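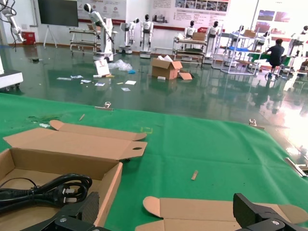 Aiming the wrist camera is the job I put off longest on my own build, and I'm asking you to do it before you write a single pick routine. By this stage you should have the Jelletti gripper bolted on, the cable run back along the arm and the Cairns board talking to your laptop. What you're after is a view with a bit of both fingers in the bottom corners, one left and one right, and plenty of mat between and above them. The tips don't need to touch in the middle. If you can see the far edge of the mat as well, with the binder clips holding it down, so much the better, as we'll use those clips as landmarks in step 6. I've got a cardboard box on the left with a coiled power cord in it, and that's the test piece for the second half of this section.

## Before you start

You'll need:

- the 2 mm and 2.5 mm hex keys from the gripper kit
- a green mat, or anything matt and all one colour
- bulldog or binder clips, big ones
- a small open box and a mains lead with its plug on, not connected to anything at either end (please!)
- a thin stick or two - coffee stirrers are fine
- masking tape and a pencil

I do all this on a bench in the shared workshop at Kirnham, so people walk past and the lights belong to everybody. At home you'll have an easier time of it, and you can skip the note on floors further down unless you've got shiny lino.

> **Caution.** Arm power OFF and the key out for steps 1 to 4. The camera runs from the laptop and doesn't need the arm live. I once had my thumb between the finger block and the bracket when the board restarted itself, and I had the mark for a fortnight.

## Fixing and aiming the camera

1. Slide the camera into its bracket with the cable towards the elbow. Nip up the two side screws so it can still be tilted by hand with a firm push.

2. Open the gripper fully by hand. Start the viewer on the laptop:

 `wristview --port 1449`

 If you get a grey window and nothing else, somebody else's copy is probably still running. Close that first, then try again. Unplugging the camera doesn't help, I've tried it more than I'd like to admit.

3. Tilt the camera until both fingers show at the bottom. You want the side of the body and a screw head or so on each, no more. If they come up past the bottom quarter you're wasting picture on your own hardware, and if they've gone altogether you'll have no idea where you're grabbing.

4. Tighten the side screws, left, right, left again, a quarter turn each. The bracket is printed and it does creep. Vichien Bunnag printed his in something fancier and says his hasn't budged all year, so if you can get at a better printer than mine, use it.

5. Clip the mat down. One clip near the middle of the far edge and one out to the right is how I have it, with more if your mat curls. Pull it flat towards you before you clip.

6. Key in, power on, and send the arm to `HOME_LOOK`. Put a bit of masking tape on the laptop screen over each clip you can see and draw a pencil line round the clip on the tape. Yes, on the screen. From then on, every time you start up, look at the tape. If the clips are sitting in their outlines, the camera hasn't moved and neither has the mat. If one is out, the mat slipped. If they're all out by the same amount, go back to step 3.

> **Note.** The two fingers won't look the same in the viewer. Mine has an angled body on the left side and a square sort of block on the right, and for a whole evening I was convinced I'd put one on backwards. Check against the assembly drawing, and if the drawing agrees with you, leave them alone.

## Exposure, and the floor business

The viewer starts in auto exposure. Leave it there for aiming, then switch it off. With auto on, the picture gets brighter and darker every time the arm swings past a window and the edge finder loses the plot.

7. Lay a stick in the middle of the mat, and put the box with the lead in it to the left.

8. Press `E` to lock exposure, then use the up and down arrows. Start at 87, which is where mine has ended up, and go down until the metal prongs on the plug stop glaring but you can still tell the black cord from the shadow inside the box. These two pull against each other. If you can't have both, keep the cord and let the prongs glare a bit.

9. Check the stick. A pale wooden stick on green should have a clean edge all the way along. If it doesn't, your lens wants a wipe.

10. Save with `S`. Give the file a name with the month in it (mine's `july_bench`) or you'll end up like me with five files called `test`.

> **Note on shiny floors.** If the camera can see over the far side of the table, it can see the floor, and a glossy floor shows it every overhead light in the place. A dark green shiny floor behind a green mat is about as unhelpful as it gets. The edge finder doesn't know where the bench stops, so you have to tell it. Press `M`, click along the far edge of the mat from clip to clip, and press `M` again. Everything beyond the line is ignored. Boxes and bags on the floor, other robots, people sitting at other benches, all of it goes away.

Roswitha Aebischer does hers with a strip of hardboard stood up at the back of the bench, and no masking line at all. It works very well and it's a lot less clicking. I don't do it only for the reason that I keep knocking it over with my elbow.

## Trying it on the box

Right, the fun bit! You're going to lift the coiled cord out of the box and put it down on the mat. Slow speed throughout - I have mine at 20 per cent and I've never wished it were faster.

> **Caution.** Keep a hand on the stop button and the other one in your pocket. If a flap catches on a finger the whole box comes up with the arm, and the natural thing is to grab it. Don't. Press stop, let it hang, then sort it out with the key out.

11. Open the box and fold the flaps right back so they lie flat. The long one matters most. If your box has one of those tuck-in lids with rounded tabs, turn it so the tabs point away from where the wrist comes down.

12. Move any spare bits of cardboard clear of the fingers. A flat piece lying near the right-hand finger will get scooped up sooner or later, and the viewer makes it look further off than it is.

13. Jog the gripper over the box until the coil sits between the fingers. Use the small-step keys for the last part.

14. Go down in 18 mm steps, pausing after each one to look. Stop when the tips are below the top of the coil and well short of the bottom of the box.

15. Close at the lowest force setting. The cord should squash slightly and then hold. If the plug has swung round under a finger, open, come up, and turn the coil by hand with the key out. Gripping the plug itself is a pain, it's hard and it slides.

16. Lift straight up until the coil is clear of the cardboard, then across, then down on to the mat. Open. Back to `HOME_LOOK`.

Do that until you get it several times in a row without touching the box in between. My first go, the coil sprang open halfway across and took the stick off the bench with it. If yours does that, a twist of wire round the coil is perfectly fair at this stage.

## If it's not working

**The fingers are in view when open but vanish when closed.** The camera is twisted in the bracket. Slacken both side screws, square it up and start from step 3.

**The cord isn't found, though you can see it plainly.** Black cord in a brown box in shadow. Turn the box so more light falls in, or fold the near flap down further. Then have another go at step 8.

**It finds things that aren't there.** Marks on the mat, nearly always. Mine has a faint yellowy-green outline in the middle and the finder was ever so fond of it until I raised the contrast threshold a notch. A dark smudge or crumbs near the edge will do it too. Brush the mat down before you fiddle with any numbers.

**The picture stutters when the arm moves.** Cable too tight at the wrist. Give it another finger's width of slack before the first tie. Boris Zelenák, who built his in a spare room in Preston, swapped the whole lead for a softer one and had no more trouble, and I'll be copying him when mine finally goes.

**Clips keep drifting out of their outlines.** Give the mat a tug. If it shifts, use stronger clips. If it's solid, check the bracket at the table edge, which works loose with all the stopping and starting.

Once you're happy, leave the exposure file and the masking line as they are and go on to the next section, where we set the pick heights properly and you can take the tape off your screen.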